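Trellham Neighbors' Newsletter
News from the tenants' library of things
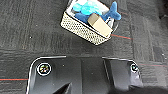

Sewing machines: what we learned in the first season

Dear members,

In the last issue I promised to write how the sewing machine lending is going, and several of you reminded me in the hallway that I did not do it. So I do it now, with my apologies for the delay.

We began in the spring with 4 machines. Two came from the Okafor family, who closed their alterations shop on the corner, and two were bought used with the money from the soup evening. Until July we had 64 loans. This is more than the drills and the carpet cleaner together, and I must say I did not expect it. I thought that people would borrow a machine once for curtains and then forget us. Instead, many of you come back every second week, and the waiting list has become the most discussed sheet of paper in the building.

The most common job is still trousers to shorten. After that come pillow covers, school bags with a broken strap, and one very large sail for a balcony, which was sewn on the floor of the laundry room during a whole Sunday. Mavis Ruiz-Ortega made costumes for the children's play, and she asks me to tell you that she has a lot of green felt left. Please take it from her. It is in the closet by the stairs and the door does not close anymore.

Needles and thread

Most of the problems we had this season were problems of the needle. A needle becomes dull after some hours of sewing, and then the machine skips stitches and people believe it is broken. Please put in a new needle when you start a new project. You find them in the tin with the blue lid, sorted by size. For jeans take size 16, for cotton sheets size 12 is good. If you sew something that stretches, ask for the ball point needles, which I keep in my own drawer so that they are not used for denim again.

Thread you bring yourself. I was asked why the library cannot offer it. We tried it for one month and the cost was 98 dollars, mostly because everybody needed a different color, and at the end we had eleven spools that were almost full in shades that go with nothing. Old thread from the grandmother's box is beautiful but it breaks easily. Pull a piece between your hands before you use it. If it snaps without effort, keep it for hand basting only.

How to return a machine

Bring it with the foot pedal, the cable and the small box of feet. Please count the feet before you leave home. We are missing the zipper foot of the second machine, and a new one must be ordered. Take out your thread, open the plate and brush out the lint. The brush is in the box also. Do not put oil in the machine, even if it sounds dry to you. Cletus Lindgren does the oiling on the first Wednesday of the month, and he had to clean one machine for a long evening after somebody used oil from the kitchen.

If something is not working, write it on the card and tie the card to the handle. A short note is enough, for example "lower thread makes loops" or "pedal stops when warm". We are not angry at anybody who brings back a machine with a fault. We are a little bit angry when it comes back with a fault and without a card.

The mending table

From the autumn we would like to have a mending table in the common room, from 6 to 8 in the evening, for people who have never used a machine or who are afraid of it, as I was. You bring one thing to repair. Cletus will help with the machines and I can show patching and darning by hand. My way of darning is the one I learned from my aunt, and I was told it is not the way in the books, but the socks hold.

For the table we need a better lamp and a second ironing board. The account for the library stands at 234 dollars, and I would prefer to keep a part of it for the service of the older machines. If you have an ironing board that you do not use, please speak to me before you put it in the basement.

Small notices

The Alisura pattern booklets are back on the shelf, all except the one with the aprons. Whoever has it may keep it until the end of the month.

Found in the lint brush box: one silver earring in the form of a leaf. It is now in an envelope at my door.

The fabric exchange will be again together with the plant exchange, in the courtyard, and under the roof if it rains. Fabric should be washed, and please write on a piece of tape how long it is.

To reserve a machine, use the list beside the mailboxes or ring at 3B, but not after 9 in the evening.

With kind greetings from the third floor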